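カテゴリー:消費と生活/教科書・第4章

第4章 「長持ち」という言葉を疑う

店頭で「丈夫」「長く使える」と書かれた札を見て、その意味を問い返す人は少ない。何年のことなのか、どんな使い方をした場合なのか、壊れたときに誰が直すのか。札にはたいてい書かれていない。本章では耐久性を売り文句にした日用品を取り上げ、その主張がどこまで検証に耐えるかを考える。先に断っておくと、筆者はこの種の表示をあまり信用していない。

まず、かばんを例にとる。かばんの寿命を決める要因は布地の強さだけではない。縫い目、持ち手の付け根、ファスナーの引き手など、力の集まる箇所が先に傷む。ところが広告に載る数値は、布地を単独で引っ張った試験の結果であることが多い。布がいくら強くても、縫い糸が先に切れれば使い手にとっては「壊れたかばん」である。

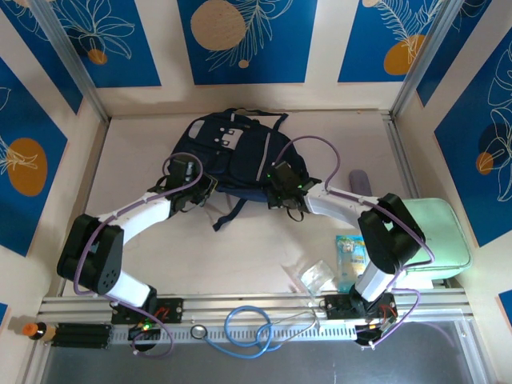
図4-1 台に置かれた紺色のバックパック

架空でない数字が並んでいても、安心はできない。かばんメーカーのスキスタリ(Skistari)は、ある製品の説明書に「開閉試験1,000回」と記した。一見すると大きな数である。しかし通学用のかばんを一日に4回開け閉めすれば、250日で使い切ってしまう。しかも試験が中身を入れた状態で行われたのか、空のままだったのか、説明書のどこにも書かれていない。回数という一つの数字が、条件の不在を覆い隠している。

消費者相談に長く携わったウルジーナ・ヴァルナーは、「試験に合格した」という文の主語に注意せよと述べている。合格したのは試験に出された一個であり、店に並ぶ品のすべてではない。抜き取りの方法がわからなければ、その一個が普通の品なのか、念入りに選ばれた品なのかを判断する手がかりがない。

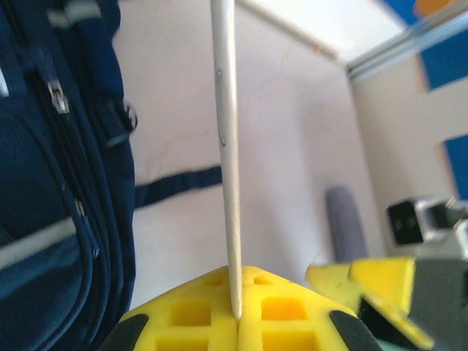

同じ疑いは、使い捨てに近い安価な品にも向けられる。値段の安い食器や文具について「この値段なら十分」という評価をよく聞くが、何に対して十分なのかはあいまいなままである。買い替えの手間、捨てる費用、代わりを探す時間は値札に載らない。反対に、高価な品なら得だという考えも怪しい。高い値段が素材に払われたのか、宣伝に払われたのかは、外から見ただけではわからないからである。

では、利用者の声はどうか。雑貨販売のジェラリ(Jelari)は、購入者299人のうち108人から回答を得て、「満足」が多数を占めたと発表した。回答しなかった191人はどう考えているのか。早く壊れて連絡する気をなくした人がそこに含まれていても、発表の数字には表れない。さらに、調査は購入の翌月に行われている。ひと月しか使っていない人に、長持ちするかどうかを尋ねても答えようがない。

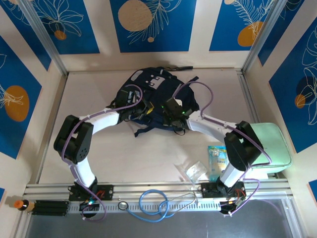 図4-2 両側からつかまれたバックパック 力は布地のどこにかかるか

修理の保証についても一言触れておく。ナレディ・マテブラは、保証書を集めて読み比べ、「通常の使用」という語が定義されないまま使われている例を数多く挙げた。荷物を詰めすぎたら通常ではないのか。雨の日に持ち歩いたらどうか。判断するのはほとんどの場合売り手であり、買い手には反論の材料がない。保証期間の長さだけを比べる表が雑誌によく載るが、こうした表から読み取れることは見かけほど多くない。

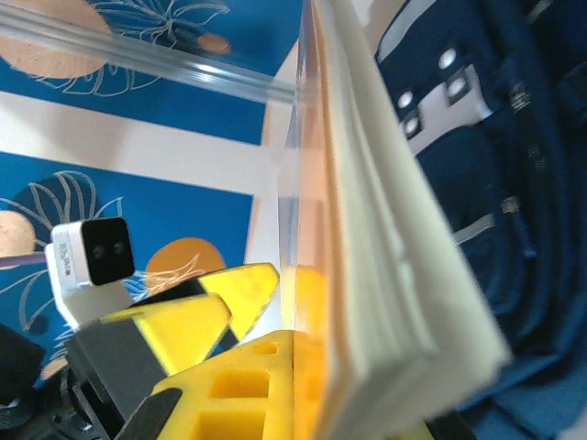
もっとも、表示をすべて退けるのも粗雑な態度である。試験の条件、抜き取りの方法、修理の費用を公開している企業もあり、その場合には数字を比べる意味が出てくる。4.1節では試験条件の読み方を扱い、4.2節では回答率と調査時期の問題に戻る。4.3節では、手元の品の保証書を一通用意して読んでほしい。

この章で用いる語
耐久性 耐用年数 抜き取り検査 回答率 通常の使用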